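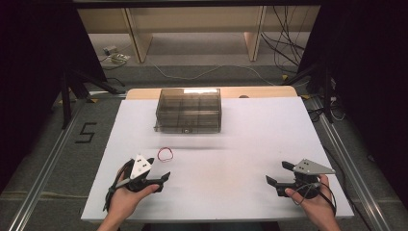
I have been riding a bicycle to work for two years now, and I want to write down how it went while I still remember the details. The first year I rode 2,526 miles. The second year it was 2,721. Most of that was the same stretch of road between my apartment and the office in Dilluvar, out along the creek and back, with a few longer weekend rides mixed in. I keep the totals in a notebook, along with what I spend, and that is as organized as I get. The small parts are another story. Valve caps, chain links, spare bolts and bits of tube patch used to live in a coffee mug. What works better is a box with dividers in it, like the smoky-brown plastic one on the white table, where every kind of part gets its own compartment and you can see through the walls to find it. A red rubber band like the one next to it also comes in handy. I use them to hold a light on the handlebar when the bracket gives out.

5 min read

I didn't start riding for any big reason. My car needed work, the shop wanted $890, and I told them I would think about it. The car sat behind the building for a month. In that month I borrowed a bike from a neighbor, and by the end of it I was used to getting to work that way. I sold the car as it was. The bike I ride now is a secondhand Vesari, a heavy steel thing with a rack on the back and fenders that rattle over the railroad crossing. I paid $200 for it at a garage sale and it came with a lock I have never been able to open.

The route matters more than the bike. My first few weeks I took the main road, the same way I used to drive, and it was miserable. There is a shoulder for part of it and then the shoulder stops at the bridge. After that I tried going through the neighborhoods, which added ten minutes and took me past a lot of dogs. The way I go now follows the creek path as far as Dal Bello, the hardware store, then cuts through their parking lot and comes out on a side street with almost no traffic. I found it by following another rider one morning. We have never spoken, but we nod at each other if we pass.

Weather turned out easier than I expected, with one exception. Cold is fine once you have gloves, and I get warm within a mile or so. Rain is fine if there is a dry pair of socks waiting at work -- I keep three pairs in my desk. Wind is the exception. The last part of the ride home is across open fields, and in October the wind comes straight at you the whole way. There were evenings when I got off and walked. I tried leaving work earlier to beat it and that made no difference. 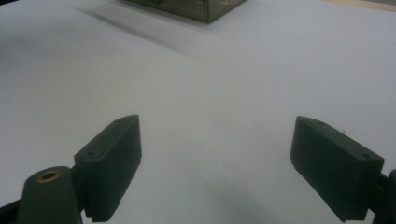 Dark green against a pale tabletop.

As for upkeep, I knew nothing when I started. I didn't own a pump. I now change my own tubes, clean and oil the chain, and swap brake pads when they start to squeal. Anything with the wheels or the bottom bracket goes to Skikarero, the repair place by the laundromat. They are slow but they charge a fair price and they tell you when something can wait another season. The rear wheel has been back to them four times. The last time they rebuilt it with thicker spokes and it has stayed true all spring.

The things I would buy again are a bright rear light, a real rain jacket, and the wider tires. The things I would skip are the padded shorts for such a short ride, the phone mount, and the little mirror that clips onto your glasses. I wore the mirror for two days. I also bought a bag that was supposed to be waterproof and it soaked a library book, so now I put everything inside a trash bag first and don't worry about it.

Groceries took some practice. I can fit two bags on the rack if I pack them evenly, and heavier things need to go low and toward the front. A watermelon is possible. Eggs go in my backpack with a towel around them. For anything larger I wait and ask my sister for a ride, and she usually needs something from the store anyway.

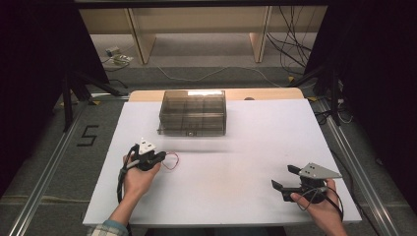 The divided box, up near the far end of the white table.

I miss the car sometimes. I miss it mostly for going to the lake, which is too far for me to ride in one day and has no bus. Last summer I rented one for a weekend, and that was enough. I also miss having somewhere to sit and eat lunch when it's raining, which I never would have guessed. The break room at work smells like fish.

My knee bothered me for most of the first winter. I raised the seat by the width of my thumb and it went away over a couple of weeks. If you ride and your knee hurts in front, try that before you try anything else. I had already bought a brace by then and it's still in the package if somebody local wants it.

The next job is the chain, which has stretched enough that it skips when I stand up on the hill by the water tower. I have the new one sitting on the kitchen counter. The gears in back probably need to be replaced with it, so I am going to call Skikarero and ask before I take anything apart.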